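Planning for Equipment: Handout 4
What the price list leaves out

Read this before the budget exercise. Bring your own numbers, even bad ones.

1. The quote is the small part

The two quotes we compare this term are from Skenov and Prastomari. Both put the arm on line one and leave you to find the rest. Look for the gripper, the mount, the spare fingers, the safety review, the software seats and the shipping. If a line says "available on request," write a question mark next to it and treat it as money you will spend.

Skenov's maintenance plan is listed at $940 a month. Over 12 months that comes to $11,280, and the plan doesn't cover gripper pads. I asked twice. The answer was a brochure.

2. Simulation hours are hours

Sellers like to say that simulation is free. You still pay for the workstation, the person who builds the objects, and the person who looks at the failures. In the Hunside planning case (reading packet, part two), the team set aside 20 hours for setup and used 52, all before a single arm was ordered. Put the second number in your plan.

Simulation does let you ask a seller hard questions early. Can the gripper deal with a wide, light thing like a paper towel roll when there is a knife, a spoon and a glass bottle on the same counter? A sales demo will usually have one neat cube on a clean table. Ask for the crowded counter. 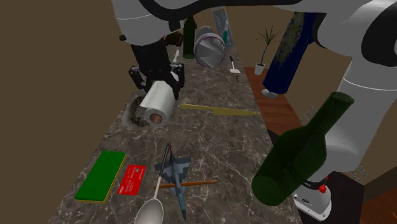
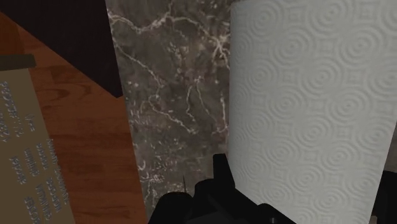
3. What to ask before you sign

Which objects were tested, and who picked them? If the seller picked them, the success rate is an ad.

How many tries are behind the percentage? A percentage with no count next to it goes in the trash.

Does the quoted gripper match the one in the demo? Get the part number in writing. Prastomari's base quote lists a gripper that opens less than the one in its own demo notes.

Is a close-up camera view included in the price? A view of the whole counter and a view from near the fingers tell you different things, and the second is often sold as an add-on.

What happens to the simulation files if you cancel? Ma keeps them. Skenov's contract doesn't say, so assume the worst.

4. Payback claims

Be very careful with any payback chart. Most of them assume the arm runs every hour of every shift and that the person who used to do the job costs nothing once it arrives. Someone still has to set out the items, clear jams and restart the thing. Redo the chart with the arm running half the time. If it no longer pays back before the warranty ends, say so in your report, in the first paragraph.

Leasing doesn't fix this. It spreads the same bad guess over more months.

5. Budget exercise (due in May)

Pick one of the two quotes. Rewrite it as a full first-year cost, with one line for each thing the seller left out. Mark every figure you had to guess and say where the guess came from. Two pages at most, plus the table. Reports that recommend buying nothing are graded the same way as the others.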